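Hand-held Grippers, Season Two: What We Bought, What We Didn't

Gallery page for the equipment planning folder. Quick one, written over lunch, sorry about the typing. Full spreadsheet is in the shared drive under Simanjuntak.

Background for anyone new. The Simanjuntak project is soft goods handling: hats, scarves, trim, anything floppy. Last season we ran on one pair of hand-held grippers and a borrowed table. Every time a finger link cracked the whole station stopped till a part turned up. Not doing that again. So this year's budget is built around spares first, shiny things second.

Two quotes came in, one from Cometti and one from Tatereck. Short version:

Cometti -- $437 per finger set, jaw pads included, ships from Brampton. Lead time was good. Pads come on already, which saves an afternoon with the tiny screws.

Tatereck -- $387 per finger set, pads extra. Cheaper on paper. Once you add pads and the freight over the border it's a wash, and the colour match on the printed parts was all over the place (doesn't matter for the job, drives me nuts anyway).

Went with Cometti for three sets. One on the station, one on the shelf, one in the case for site visits. If the shelf set gets used before August, reorder right away, don't wait for the quarterly.

Cables. Budget more than you think. We had a single line for cabling last year and blew through it by the spring. This year it's split: tracking, gripper leads, and a "things that get stepped on" line. That last one is the one that gets spent. Strain relief on every lead, please, it costs next to nothing.

Markers. The little balls for tracking get dirty and then they get lost. Ordered 38 spares. Check the bag before you order more, somebody always orders more.

Table and frame. Kept the wood-grain top, no reason to replace it. Priced a height-adjustable one from Gosten and it was lovely and it was also most of the cable budget. Parked till next year. Same for new curtains, the black ones are fine. Aluminum rail we buy by the length and cut ourselves, so get the supplier to quote uncut or they charge for a service you dont need.

Test items. Easy to forget and they do add up. Knitted hats are cheap, get a few weights and a few brim styles. Faux fur is pricier per metre than you'd expect, and it sheds. Put a lint roller and a can of air on the same order. Fibres get into the joints and then you're taking links apart when you should be recording. Next time I'd ask the fabric store for end-of-roll pieces in the long pile, plus a narrow strip or two, and skip the cut fee.

Wire racks came from the kitchen aisle. Keep the receipt, claim it under fixtures and not under consumables, finance sent it back last time.

Still open:

Pivot bushings. Do we stock them seperately or just swap the whole link? Cometti will sell either way. Leaning toward a small bag of bushings, plus two complete links per side.

Second pair of grippers. Not spare fingers, a whole second pair. Would let us run while one is apart for cleaning. Needs its own line and probably its own approval, so get it in early.

Storage. The shelf is full. A rolling cabinet with shallow drawers would do, nothing fancy. Foam inserts can wait.

Service contract. Tatereck offers one even on gear they didn't sell. Had a look, mostly pays for somebody to drive out and tighten screws. We've got a screwdriver. Passed for now, but if the second pair goes through it might be worth another look -- ask them to price it for the pair and not per hand.

Training time. Not equipment, I know, but it comes out of the same pot here. Half a day per new operator before they touch the long pile stuff. Start them on hats.

Pictures from the station. Click for the big ones.
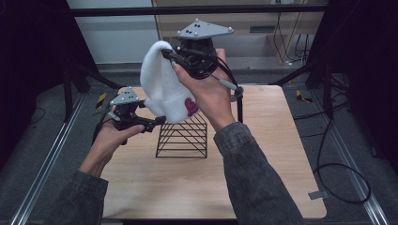 Hat in both grippers, rack underneath. The plates on top are what the marker spares are for.
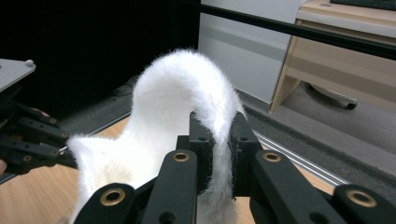 Fur strip in the jaw pads. The brass rings are the bushings I'm going on about under Still open.

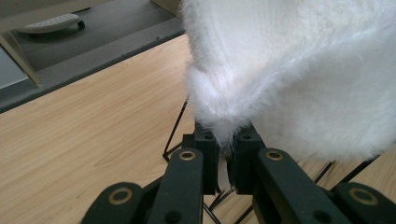
The bigger piece of white faux fur, tip pinched between the finger blocks, black wire under it. See the fibres sticking out of the gap -- lint roller, same order.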